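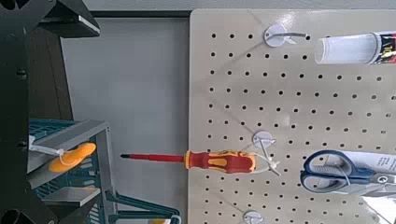 Posted by Oluwaseun Chukwu | 24th August | Writing for Online Communities, handout 4

Apologizing in a comment thread

Please read the Lallenell thread before class. All of it, I'm afraid, including the middle, where two men argue over a hyphen. It has 58 comments and 19 of them contain the word "sorry." By my reading four are apologies. The others are throat-clearing before another insult.

Some terms we'll use:

Flounce – announcing that you are leaving for good. See also: return, usually by dinner.

Late apology – one posted long after the fight, often under an unrelated post, to a blogger who may have forgotten the whole business. Jibrin's is the one to look at. He apologizes in July for something said years earlier, blames his sleep, his boss and a protein powder, and then asks why his email was never answered.

Host – whoever owns the blog and has to approve all this while the kettle boils.

What to look for in an apology. Does the writer name what he did? "My tone" is vague. "I called you a fraud under your bread recipe" is a name. Count the excuses and note where they fall. An excuse before the apology reads as a defense, one after it reads as a relapse. Check also who is being addressed, as plenty of these are written for the other regulars, with the host as a sort of prop.

Đức Hầu asked last time whether a host owes a reply. The reading (Rovine, chapter 4) says yes, warmly and at length. I think "Thanks, no hard feelings" covers it, and silence is allowed. We can fight about this in class, politely, with sources.

For next time: pick one late apology from the Zarngate archive and rewrite it in three sentences. Keep the original facts. You may drop the protein powder. Bring both versions on paper, and please don't post yours to the blog. Last year somebody did and the host wrote to me.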